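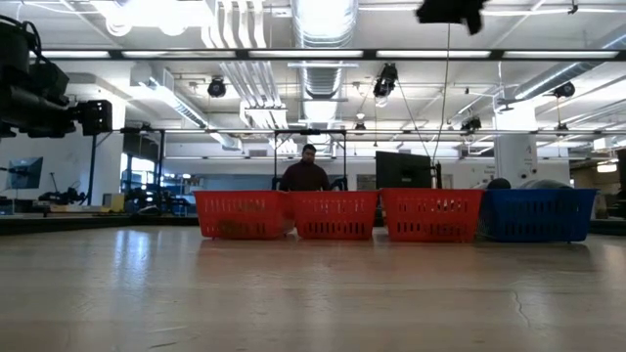
Lindsay Merrick says a basket is just a box that admits it has given up. She left that under my last post, the one where I announced I was going to sort the hall closet by the end of July, and I have been composing a reply in my head ever since. This is the reply.

First of all, Lindsay, a box has a lid, and a lid is where good intentions go to die. I had 11 lidded boxes in that closet. I know what was in two of them. The others I had carried through three apartments on the theory that anything I'd packed so carefully must be important. One turned out to hold the instruction booklets for appliances I no longer own, plus a phone charger for a phone I last saw in, I think, 2000-and-something.

A basket with slots down the sides makes no such promises. You can see the mess from across the room. You can stick a finger through and poke it. If there is a wet swimsuit at the bottom, the swimsuit gets some air and you get some warning.

So I have become a plastic basket person. Red and blue, the kind with the rolled rim that doesn't bite your hands when you've overfilled it, and I always overfill it. My mother would have called the red "a bit much." She had wicker, from Olano, back when Olano still had the store by the bus station, and every sweater I wore until the age of seven had a snag in it from that wicker.

I did try to be tasteful. I went to Sarley first and stood in front of a felt bin the color of oatmeal. It had a leather tag. It also had a care label, and I refuse to own a container that has to be hand washed. Then I looked at the wire ones, which drop socks.

The other thing I had going for me was the rule about one row. I read it years ago in a decorating column, and the idea is that your baskets have to stand side by side in a single line where you can see them all, and when the line is full you are finished acquiring things. No stacking. Stacking is how the 11 boxes happened. I lined mine up along the back of the table to work out what went where, and it took most of an evening, because I kept wandering off to try on hats.

Where I've landed, for anybody keeping score:

Red is for things that leave the house and come back. Hats, gloves, the dog's raincoat, library books (these come back in theory).

Also red: things that leave the house and don't come back. Returns, the casserole dish that belongs to my neighbor, a bag of clothes for the donation place on Furkeck Street. I see now that having the same color for both was a mistake. I have already returned a library book to my neighbor.

Red again, for light bulbs, batteries, tape, and string. My grandfather had a drawer like this and he could fix anything. I have the basket and can fix a flashlight.

Blue is for whatever I can't decide about. Lindsay will say that blue is the closet all over again, in miniature, and she will be right. At the moment it holds 4 umbrellas, a doorstop, and a very nice ribbon. I've given the blue one until the fall to justify itself.

The closet, meanwhile, is so empty that it echoes. I opened the door last night around ten just to look at the floor — there's linoleum in there, green, who knew — and my husband asked if we could put the vacuum in it. I said I'd think about it. He's already put the vacuum in it.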